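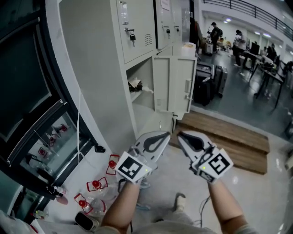 Why I still write stored procedures

17 May 2020

Every couple of years somebody on a project asks me why the database has logic in it. The question usually comes with a small wince, as if they had opened my fridge and found a fax machine.

I have been having this talk again over Pallia, the billing app I look after, which has about 800 stored procedures. I wrote a fair share of them. A few I would like to deny. One is called GetCustomer_New2 and it is older than GetCustomer_New, and I can't explain that either.

The new folks want everything moved into the ORM. I like ORMs. On Kemeys, our other app, we used one from day one and I barely touched SQL until November, when the month-end report started taking long enough to make soup. I turned on the query log and found one page load firing 94 separate selects. Somebody had put a lazy-loaded property inside a loop. (It was me.)

So I rewrote that page as one procedure with two joins and a temp table. The whole thing came to 74 lines, a third of them comments apologizing to whoever reads it next. The soup had to be made on my own time after that.

My rule these days is pretty dull. Saving one record, editing one record, showing a list — let the ORM have it. Anything that chews through a big pile of rows and hands back a small answer goes in the database, where the rows already live. Validation stays in the app, where I can write tests for it without bribing anyone for a server.

And put your procedures in source control, please. At Seston we kept them in the production database and nowhere else, on the theory that production was backed up. It was backed up the way my gym membership is used.

I did start cleaning up Pallia last month. I got through the first 100 procedures and dropped the ones nothing calls. One turned out to be called by a spreadsheet in accounting. It's back now, with a comment on top.

Next post will be about indexes, or possibly about the spreadsheet.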